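Chapter 3
The Brush and Where It Rests

Pick up any beginner's manual on Chinese calligraphy and you will meet the same sentence within a page or two: store your brushes hanging, tip down, or you will ruin them. It is repeated so often that few students ask who tested it. When Wulan Yusof and I started teaching the evening course at Rasthorpe, we repeated it too. This chapter takes a slower look at that advice, and at a good deal of other advice that comes packaged with brushes when they are sold.

Start with what a brush is. A bundle of animal hair is tied, glued, and set into the hollow end of a handle. The hair may be goat, which is soft and holds a lot of ink, or weasel, which springs back faster, or a mixture of the two. The handle may be bamboo, wood, horn, or lacquer. Of these parts, only the hair and the glue have much effect on the line you draw. The handle affects your grip and your wallet.

Sellers would like you to believe otherwise. A catalog from Majimbun, passed around in our first class, offered one brush with a plain bamboo handle and another with a decorated one at 150 dollars. The catalog did not say the hair was different. Yung-ching Tai, who has written every morning since grade school, tried both on the same sheet and asked the class to sort the characters by brush. We did badly. It was a small trial and I wouldn't hang a theory on it, but it made several people put their credit cards away.

Now the hanging question. Water left in a brush after rinsing tends to collect at the lowest point. If the brush stands in a jar with its tip up, the lowest point is the place where the hair meets the handle, and that is where the glue is. Glue that stays damp can soften, and a handle that stays damp can swell and split. So far the manuals are right. What they skip is that a brush laid flat on a towel, with its tip clear of the edge of the desk, will also dry, and that many working calligraphers do nothing fancier. The case against the jar is good. The case for buying a rack is weaker than the people who sell racks let on.

The rack does earn its place in one respect, which is habit. A student who has a hook waiting is more likely to rinse the brush and hang it up than one who has to find a clean towel. Amirul Pattinasarany kept a log for our class of 17, and its entries are quoted later in this chapter. Read them with some caution, as the students wrote their own entries and knew what we hoped to see.

There is also the matter of ornament. Carved racks are often described in shops as "scholar's pieces," a phrase that can raise the price without saying anything about age or use. Dragons, scrolls, and lattice work are all common motifs, and a worn surface can come from a century of handling or from an afternoon with sandpaper. Enjoy the carving if you like it. Do not pay for the story unless somebody can back it up.

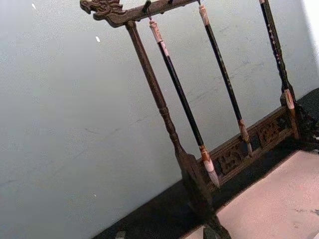

Does a brush have to be completely dry before it is put away in a closed box?

It should be. A closed box holds moisture in, and damp hair can grow mold or start to smell. Let the brush dry in open air until the hair near the handle no longer feels cool to the touch, and then give it another day.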